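Wed 17 August

Still folding my own towels

Every August I get the itch to check whether a machine can do my laundry yet. Six years running, the answer has been no, and this year I went in grumpier than usual.

What set me off was the Brimow brochure. It promises a folding arm for the home that has "mastered over 1,000 garments." Mastered how? I watched the Brimow demo at the Stelport home show from the second row. It did a hand towel in 237 seconds, on a bare white table, under perfect light, with a man in a polo shirt laying each towel flat first. If you're laying it flat you've done half the job. My kid can finish the other half.

The shop-floor people aren't much further along with anything soft. A friend at Prasside, where they pack work shirts, tells me the line has machines for boxing, taping and labeling, and then 19 people with their hands in the cloth. Boxes hold still. Shirts don't.

So the current idea is to copy us. Put gear on somebody's hands, have them do the chore over and over, and let the software chew on it. I have some respect for that, as it at least admits where the skill is right now. 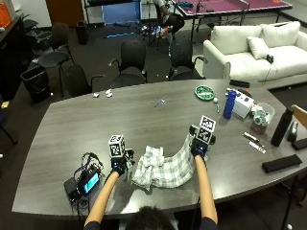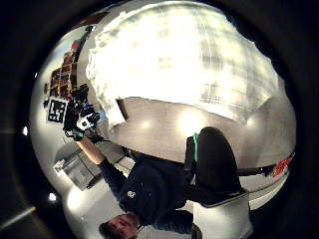 My trouble is with the jump from that kind of work to the brochure. Learning from people sounds fine, but a person folding is fixing little mistakes the whole time without noticing. Look at the plaid cloth in the first picture, one side pulled up in a curve and the other still crumpled on the table. Any of us would know what to do next from there. I'd like to see the Brimow arm start from that point, with a water bottle and a plate of stuff on the same table, and no man in a polo shirt.

Would I buy one if it could? Sure, I hate folding. But I said the same about the Iwasaki window washer, and it's in my garage under the Christmas lights - one window cleaned, badly.

I'll look again next August. The dryer just buzzed.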